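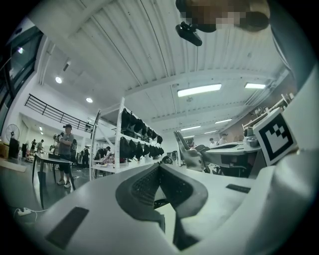

How far along is the Kirnley sideloading project? Far enough that I've had it on my own phone since spring and use it every day, though the part that renews app certificates still needs a babysitter.

Progress report to the Calado fund, August 5, 2023

So, the good stuff first! The installer now takes an app file, signs it with your own developer account and puts it on the phone, all without a jailbreak. I rewrote the signing step from scratch (the old one choked on anything with extensions inside it) and it gets through all 100 apps in my test set. Your second payment of $3000 went to two used test phones and a year of hosting at Skerstead, and I still have a little left over for cables, which I go through like candy.

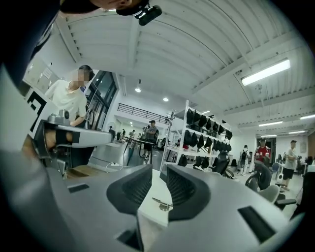 Renewal is where I'm behind. Free accounts can only keep 3 apps going on a phone, and the signatures run out after a week, so Kirnley has to wake up in the background and re-sign them before they quit. On older system versions it sleeps right through that -- I've got 9 open bug reports saying so. I want a second person on this. Two people in the same room can compare notes on the spot, and I'd love to have that for debugging. Right now I change a line, wait a week and see if the app still opens.

Fillell, the little desktop helper, is in better shape. It finds the phone over Wi-Fi now, and the Windows build finally stopped asking for the password twice. The Mac build still does, sorry!

Next up is the renewal fix, then a public beta in November. I'll send the receipts separately -- the hosting one is still stuck in my old email account.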